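石材台面防护剂到底刷几遍？顺便问浅色纹路返黄的问题
版块：装修材料 > 石材与人造石

楼主 灰缝三毫米
餐桌和厨房岛台打算都用天然大理石，棕灰底带浅色纹的那种，抛光面，厚度20 mm。供应商Rulano给的方案是出厂前六面防护，油性渗透型，两遍，间隔24小时。安装队说现场再补一遍表面就行，不需要管背面。
问题有三个：
1. 两遍和三遍在吸水率上有没有可测的差别？
2. 浅色纹路部分比底色疏松，是否需要单独处理？
3. 背网要不要铲掉再做防护？
预算不是主要限制，想听有实测数据的。

2楼 Sfakianakis_石材
先回答第三条。背网用的是环氧胶，渗透型防护剂进不去，带网刷等于背面没做。但20 mm的板铲网以后抗折会下降，跨度大的岛台不建议铲。折中做法是留网，侧边和开孔断面重点处理，背面用水性底面防护剂，保证和粘结材料的附着力。油性的刷背面，后期空鼓概率明显上升。

3楼 半干砂浆
不同意楼上说的“带网等于没做”。网格布之间胶层厚度不均匀，薄的地方还是会吸。我拆过一块用了两年的窗台板，带网刷的水性防护，背面没有水斑，正面也没有返碱。

4楼 Sfakianakis_石材
一块板说明不了问题。窗台是干区还是湿区，基层含水率多少，都没交代。

5楼 半干砂浆
卫生间窗台，湿区，水泥砂浆湿贴。基层含水率没测。

6楼 Melina_S
做过一组对比，贴出来供参考。样块取自同一块荒料，烘干至恒重后涂刷，养护七天，浸水24小时称重。
空白样：增重268 mg
一遍：增重229 mg
两遍：增重不到空白样的三分之一
三遍：和两遍的差值落在天平重复性误差以内
结论只适用于我用的这一款溶剂型产品。第一遍用量偏少，所以降幅不大，第二遍按湿碰湿做，间隔15分钟。按说明书等24小时再刷第二遍，效果反而差，原因是第一遍固化后表面已经憎水，后面的进不去。

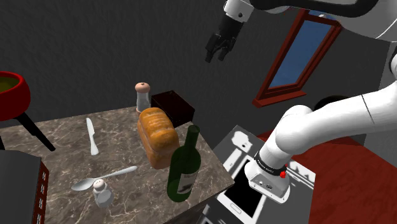

补充一点，抛光面的渗透深度比哑光面浅，同样的用量在抛光面上会有残留，必须在表干之前擦净。残留干了以后是一层发黏的膜，容易吸灰，很多人把它当成石材本身发乌去重新抛光。用同品牌的防护剂再涂一次把膜溶开，立刻擦掉即可，不用动磨片。

7楼 灰缝三毫米
感谢6楼。湿碰湿这一点供应商的工艺单上没有写，他们写的就是间隔24小时。浅色纹路部分有没有单独测过？

8楼 Melina_S
没有单独测。样块50 mm见方，纹路占比不一致，数据离散就是从这里来的。滴水法看，浅色纹上的水滴渗入快一些，但那是定性观察。

9楼 Wostovside
浅色纹路一般是方解石脉，酸蚀比底色快。防护剂只防渗透，不防酸蚀，这两件事经常混在一起讨论。柠檬汁滴上去五分钟，刷几遍都会失光。餐桌真要防酸蚀，得考虑贴膜或者换石英岩。

10楼 Iraklis
贴膜不推荐。边缘半年开始翘，圆角处更快，揭膜时残胶很难清理。换石英岩的话注意鉴别，市场上叫“石英岩”的有一部分就是大理石，拿玻璃片划一下，石英岩能划伤玻璃，大理石不能。再用稀盐酸滴边角，起泡的就别买了。

11楼 半干砂浆
贴膜翘边看施工。边缘内缩1 mm并封边的，我这边用到第三年没翘。

12楼 Iraklis
封边胶会发黄，浅色台面上很明显。这个取舍让楼主自己定。

13楼 Broltholm
返黄楼主标题里提了，正文没展开，我补一下。浅色纹返黄常见来源有：石材自身含铁矿物遇水氧化，溶剂型防护剂中的树脂老化，背面环氧胶透色。第一种在湿贴时最常见，用有机酸类除锈剂会伤面，大理石上慎用。第三种没有办法处理，只能在选板时要求用无黄变胶。
工期上，防护完成到安装之间至少留七天养护。去年11月我这边有个工地温度低，七天没干透就上胶，后来整面台板有水印，返工的材料和人工合计1820元，还不算误工。

14楼 灰缝三毫米
返黄指的是样板间那块，用了一年，水槽边的纹路发黄，桌面没有。看来和水有关。

15楼 Sfakianakis_石材
水槽边先查台下盆的密封胶。酸性硅酮胶会污染大理石，黄色沿着孔边向外扩散，形状和水渍很像。要用中性石材专用胶。如果黄色集中在距孔边两三厘米内，多半是胶的问题，和防护遍数无关。

16楼 灰缝三毫米
去看过了，黄色确实贴着孔边，最宽处2 cm多一点，打的什么胶物业查不到记录。
目前定的做法：留网，背面水性，正面和侧边溶剂型湿碰湿两遍，养护七天，盆边用中性胶。工艺单已经退给Rulano改，对方要求改动部分由我签字，不承担效果责任。

17楼 Melina_S
签字之前要一块同批次的边角料，按改后的工艺先做一块，滴水看两小时，再和原工艺的比。边角料他们一般不收钱。

18楼 半干砂浆
背面水性我同意。边角料最好要带网的，正反面都试。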